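Subject: Re: [bakers] Rye starter and the February loaves
From: Pranab Pathirana
Date: May 22, 2021

Thanks for the notes. I baked the Virthorpe rye again last night with 78 per cent water and it held its shape better than the February batch. I left it to prove for 13 hours in the larder, then baked it in the lidded pot. The crumb is still a bit tight near the base. I'm using the Lendard flour, the coarse one.
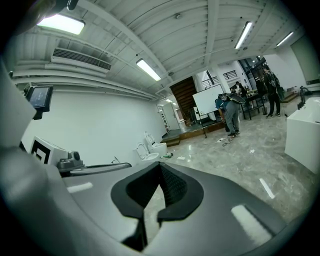
Questions for the list

Has anyone kept a rye starter in the fridge for more than 18 days without feeding it? I'm away in June and would like to leave mine alone. Drying some on baking paper is my other plan, but the last lot took 2 days to wake up and smelt of nail varnish.

I can bring spare starter to the Ploltent swap if people want it. Please bring your own jar.

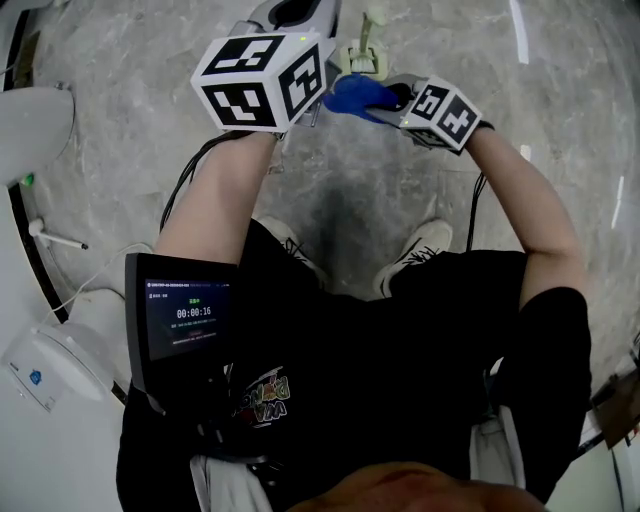
Panicker wrote:
> My rye went three weeks in the fridge last summer. I fed it
> stiff before I left, more flour than water, and poured off the
> grey liquid when I got back. It needed two feeds before it
> would lift a loaf. For the tight base, try a hotter pot.

I'll try the stiff feed, then, and dry a spoonful as well.

Pranab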